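Coats Nobody Wears: how winter outerwear is kept, mended and passed on in Fallside

Tharindu Sheikh and Blagoje Mladenović
Second-year project, Textiles and Households module, Mallineck College

1. Background

Fallside is the part of town where most second-year students rent, in terraced houses split between four or five people. It also has a lot of older residents who have lived there for decades. Both groups own winter coats, and both groups have trouble storing them. We wanted to find out how many coats people have, how many they wear, and what happens to the ones they don't.

The idea came from a clothing bank on Grundivside Road, where one of us helped out in the first term. Coats were the thing it was asked for most and given least. When they did arrive, it was often with a broken zip or a missing cuff button, and the bank had no one to mend them. We thought it would be useful to know whether there were wearable coats sitting in houses nearby and what was stopping people from handing them on.

Most of what we read before starting dealt with T-shirts, jeans and other things that are bought often and thrown out often. Coats are different. They are bought less, cost more and take up more room, and people seem to feel they need a proper reason to get rid of one. We found very little written on this at the level of a single household.

2. What we did

We put 220 short questionnaires through doors on six streets, with a return box at the launderette. We got 60 back that were filled in well enough to use. The form asked how many winter coats the household had, where they were kept, and whether any had not been worn since the winter before last. It also asked about repairs.

People could tick a box to say they were happy to be visited. From those we arranged 28 home visits, most of them in the early evening. Each lasted half an hour or so. We asked the person to get out every winter coat they owned, including any in lofts or under beds, and to tell us where each one came from and when they last wore it. We then looked each coat over ourselves and filled in a condition sheet.

The condition sheet went through two versions. The first had a single score from one to five, and when we compared our scores for the same coat they did not agree well enough. The second split the coat into parts: shell, lining, fastening, cuffs, collar and loop. That was slower to fill in but our answers matched much better, and we went back and redid the first few visits with it.
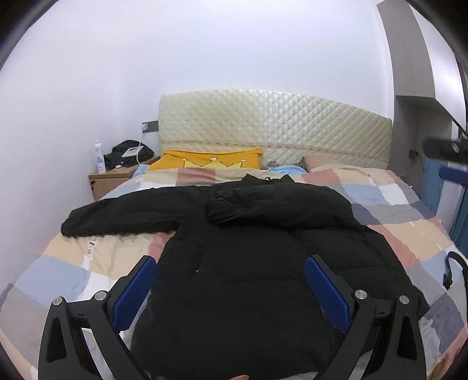 Hanging loops turned out to matter more than we expected. In rented houses the coats nearly always live on hooks in a narrow hall, several deep, and a coat with no loop gets hung by its hood or collar until the shape goes. A dark coat makes the checking harder, and we learned to lay it out flat on a bed before starting. On a plain black padded jacket like the one on the checked bedspread, the loop between the two points of the collar is easy to pass over, and a small white speck on the body shows up more than any seam does. We noted specks and lint separately from real damage, as most of them brush off. Where a sleeve was folded over the chest we asked for it to be opened out before we marked the cuffs.

3. What we found

3.1 Number of coats

Almost every household had more coats than people. In student houses the extra ones had usually been left by someone who had moved out, and no one felt able to throw them away in case the person came back for them. One house on Orellana Terrace had a long wool coat that had been there through three sets of tenants. It had no marks on it at all and fitted none of them.

Older residents tended to know exactly what they had. Their unworn coats were kept for reasons they could explain -- a coat for funerals, a coat for the allotment, a coat that belonged to a husband. Several said they would give a coat away if they were sure it would be worn and not sold for rags.

3.2 Condition

Most of the unworn coats we looked at were wearable as they stood. The commonest fault was the zip, and usually only the slider. Next came torn pocket linings, then loops that had come away at one end. Damage to the outer fabric was rare. Padded coats did worse than wool ones on one point, which was filling that had shifted down into the hem after washing.

We had expected moths to come up more. They were mentioned on the forms quite often, but we saw moth damage on very few coats during the visits. It may be that people throw those out straight away, so we would not have seen them.

3.3 Repairs

Few people had paid for a repair. Most did not know what one would cost and guessed too high. The dry cleaner in Fallside takes in zips, but the sign is behind the counter and half the people who used the shop had never noticed it. Students were more willing than we expected to sew a loop or a button themselves, though many did not own a needle.

3.4 Storage

Lofts were used in the owned houses and hardly ever in the rented ones, where the hatch was often locked. Under the bed was the usual place for students. Coats kept there were creased but otherwise fine, except in ground-floor rooms with damp, where the linings smelled musty. Vacuum bags were popular and we saw no harm from them in wool coats, but padded coats that had been in them since spring were slow to fill out again.
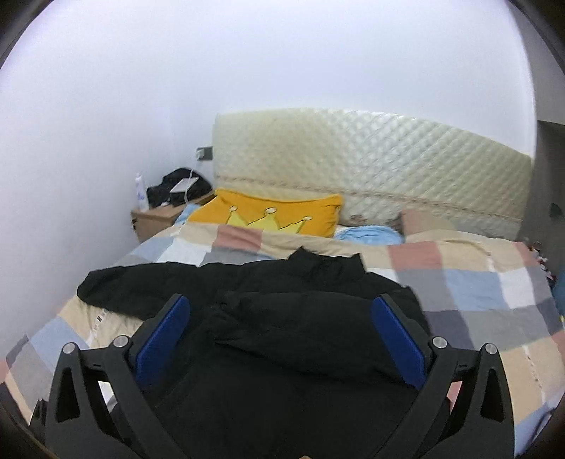
4. Problems with the study

The people who agreed to a visit were probably tidier than average and more interested in clothes. We also visited in late winter, when coats were in use, so some people were out in the one we most wanted to see. Blagoje did more of the visits to older residents and Tharindu more of the student houses, and we did not swap often enough to check whether that changed the answers.

Our question about coats not worn "since the winter before last" confused people. Some read it as last winter. We would use a plainer wording next time and test it on a few neighbours first.

5. Suggestions

The clothing bank could collect from student houses in June, when tenancies end and left-behind coats have to go somewhere. A card by the door saying what the dry cleaner charges for a new slider would cost very little. We have passed both ideas on to the bank, along with a copy of the condition sheet, and they have asked for a shorter version that fits on a luggage label. A draft of that label is in Appendix B, after the questionnaire.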